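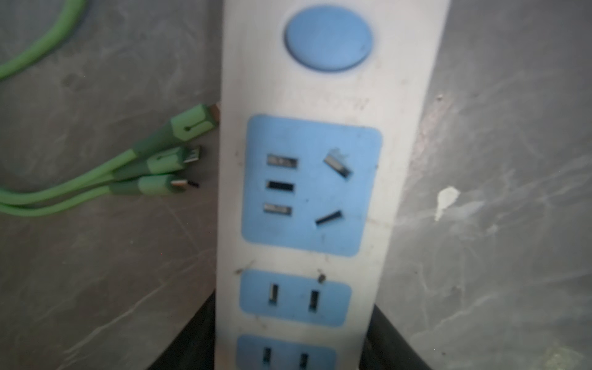 Page 2 of 3

Topic: Sorting a box of power strips and chargers, what to keep

fuse_and_ferrule wrote:
Following up on the questions from page 1. The white strip is the one I want to settle first. It has one large panel with the angled three-pin socket plus three stacked slots next to it, then separate two-slot panels further down. The big round button at the top is the switch. The housing is grimy and I haven't cleaned it yet. I wanted opinions on the contacts before I put any liquid near them. There is a chipped, whitish spot at the upper edge of one of the angled slots.

Background for anyone who skipped the first page: all of it came home with us after a long posting overseas and went straight into a closet. We are back on 120 V. The goal is one small box of parts that work, one bag for recycling, and nothing in between.

ohmstead wrote:
Chipped plastic at the slot edge is normal on a strip that has had pins pushed at it in poor light. Check whether the chip reaches the shutter. If the shutter still closes by itself, I would call it cosmetic. If it sticks, recycle the strip. You can't service a shutter without opening the housing, and I wouldn't trust the housing after that.

Also, what does the label say for current? The wattage figure on those is printed for 220 or 250 V. It does not carry over.

fuse_and_ferrule wrote:
Label on the back says 10 A and 250 V. So 1200 W at 120 V if I use the amp rating, correct?

ohmstead wrote:
Correct. The conductor heats with current, so the amp figure is the one you keep. People read 2000 or 2500 W on the back of a strip and plug in a space heater on 120 V. That puts it well over the 10 A.

greyflex wrote:
I'll disagree with keeping it at all. The strip has a foreign plug, so it needs an adapter at the wall, and most of those adapters drop the ground. Then you have a three-pin socket with no ground behind it. A new strip with the right plug costs less than dinner. Recycle it.

ohmstead wrote:
Depends on the load. Phone chargers are two-pin and double insulated. They never used the ground to begin with. For chargers only, I have no objection. For anything with a metal case I agree with you.

greyflex wrote:
"For chargers only" lasts until a guest plugs in a kettle.

fuse_and_ferrule wrote:
Fair. Second candidate: 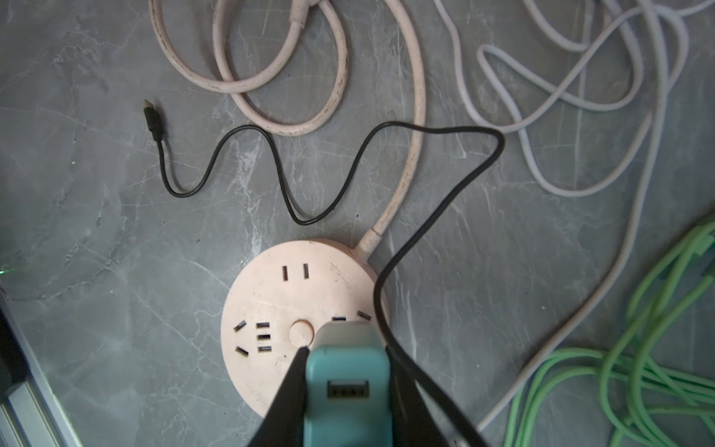

The round one, with part of its cord coiled up.

It has a button in the center, a two-slot outlet near the top, a three-pin outlet at lower left, more angled slots on the right, and a column of three small slots that I take to be USB. I have not put a meter on those yet. The cord is thick and the jacket is dusty and speckled. It has been coiled since we packed it. The faces on both strips are about equally scuffed.

What I like about the round shape is that two bulky chargers can sit side by side without covering each other. On the long strip, one wide charger takes out its neighbor.

slotcar_annex wrote:
I had a similar round one at my desk for years. Two comments.

The USB ports on old strips are usually a single low-power supply shared across all the ports. Load them one at a time, then together, and write down both numbers. Mine held its voltage with one phone and sagged with two.

The cord matters more than the face. Uncoil all of it before you load it. A tight coil can't get rid of heat. I measured mine with a Cireo plug-in meter and a cheap thermocouple tucked into the middle of the coil, at 7 A for 35 minutes, and the inside turns were clearly warmer than the straight run. At charger loads you will not see any difference.

greyflex wrote:
How much warmer? "Clearly" isn't a number.

slotcar_annex wrote:
I don't have the sheet anymore. Enough that I stopped using it coiled.

benchmark_b wrote:
Thermocouple placement in a coil is close to meaningless unless you tape it to the jacket. You were probably reading trapped air. I don't doubt the direction of the result, only the method.

slotcar_annex wrote:
It was taped.

fuse_and_ferrule wrote:
Can we leave the coil. I'm going to straighten the cord whatever the number was.

I laid out most of the box on the floor last night to see what I really have. The groups, roughly as they fell out: strips, chargers, adapters, cables. The adapters gave me the most trouble. I have a green one and a pinkish one and I can't remember which country either was bought for. 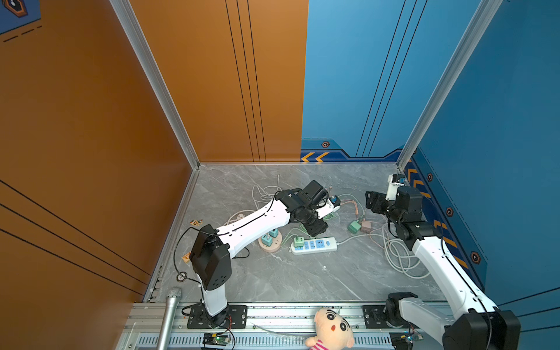 I tried the two adapters against the wall outlets here, and one of them is loose enough that it drops out under the weight of a charger. It goes in the bag. The other grips well. I'm keeping it for the next trip, with a tag on it that says what it fits, because I will not remember that either.

The chargers are mostly fine as far as I can tell. They are the small cube type, teal and mint green, and the labels all read 100 to 240 V. What I don't know is output. The print is tiny and light gray on green.

ohmstead wrote:
Shine a flashlight across it at a low angle and take a photo with your phone, then turn the contrast up. Molded or pad-printed ratings usually show up that way.

Then test under load anyway. A charger that shows 5.1 V open and 4.4 V at its rated amps is worn out. A USB load tester is enough for this, you don't need a bench supply.

copperfield_nine wrote:
Question from the sidelines. Why keep more than two USB-A chargers at all? Everything I own now charges from one 40 W USB-C brick, and the old cubes sit in a drawer. I gave mine to the repair table at the Hebden library.

ohmstead wrote:
Bedside lamp, clock, the kid's night light, a soldering iron stand with a USB fan. Low-power stuff doesn't need a 40 W brick and some of it won't negotiate with one. A device with a USB-C jack and no resistors in it will charge from an A-to-C cable and sit there dead on a C-to-C cable.

copperfield_nine wrote:
OK, that explains my headlamp.

benchmark_b wrote:
Same for a lot of cheap flashlights. Keep a couple of A chargers. Two, though. I went through this in November and found I had kept nine "just in case."

fuse_and_ferrule wrote:
Cable question. I have one black cable with a small USB-C plug on the end, a white one that is in a bad tangle, and a light green one with several heads. The multi-head one is convenient, but I have read on here that they are slow.

greyflex wrote:
They are. The heads are wired in parallel off one plug, so they share whatever the charger gives, and the conductors are thin. Most don't pass data. Use it in the car or throw it out.

slotcar_annex wrote:
Mine does pass data on one head. Not marked which. Worth plugging each into a computer before you decide.

For the tangle: don't pull on the ends. Open up the middle and let the loops get bigger until one end falls free. After that I store every cable over-under with a hook-and-loop tie, and never wrapped around the charger, since the wrap puts the bend right at the strain relief.

greyflex wrote:
Over-under on a three foot phone cable is theater. Fold it in half twice and put a tie on it.

benchmark_b wrote:
Folding is fine if the radius is fine. Over-under is for long cable that has to be thrown out flat. I'm with greyflex for once.

fuse_and_ferrule wrote:
Results so far. I did the load tests this morning with everything still spread out, moving the chargers onto the round strip two at a time so that I could compare them on the same supply.

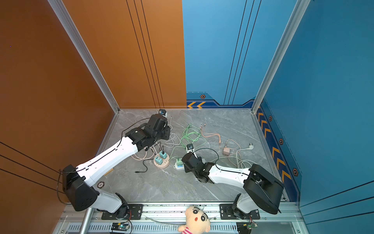
Both mint green ones held above 4.9 V at 1 A. One teal one did as well. The other teal one was at 4.6 V and falling, so it's out. I repeated that one with a different cable in case the drop was in the wire, and got 4.6 V again. I ran each for ten minutes and none got hot enough to complain about by hand.

USB slots on the round strip: 5.0 V alone, 4.7 V with two loaded. slotcar_annex was right about the shared supply. I'll treat them as one port.

The white strip: the shutter closes, slowly. Still deciding.

ohmstead wrote:
Slowly is a no from me. It may just be dirt in the track, but you can't get at the dirt.

copperfield_nine wrote:
Could you not clean it with isopropyl on a swab? Unplugged, obviously.

ohmstead wrote:
On the outside, yes. Dampen the cloth, don't wet the strip. I wouldn't push a swab into a slot. Lint stays on the contact, and alcohol is hard on some of those plastics if it is left pooled in a corner. You get fine cracking around the screw posts.

benchmark_b wrote:
Polycarbonate and ABS both tolerate a quick wipe with it. Cracking needs stress and time. But mild soap on a damp cloth takes off the same grime, so I'd start there.

fuse_and_ferrule wrote:
Soap and a damp cloth on the round one, then. It stays, with a label reading "chargers only, 10 A, uncoil." White strip goes in the bag, greyflex wins that one.

Last item is the box itself. I was looking at the Unura cable box, the one 75 cm long with the slotted lid. Does anyone have one? I want to know if a round strip lies flat in it or has to stand on edge.

slotcar_annex wrote:
I have the shorter one. It's narrow inside. A round strip will have to stand on edge, and then the cord exit presses against the lid. I'd get a shallow bin with a divider. The Bremness ones are plain and stack well, and there is a vented version if you mean to run the strip inside it.

greyflex wrote:
Don't run a strip inside a closed bin. Vented or not.

slotcar_annex wrote:
Three cube chargers put out maybe 5 W of waste heat between them. It's a plastic box with holes in it.

greyflex wrote:
And then somebody puts a blanket on top.

fuse_and_ferrule wrote:
It's for storage, it won't be plugged in. Shallow bin it is. I'll post the inside dimensions when it gets here — the listing only gives the outside ones.

Page 2 of 3
Next page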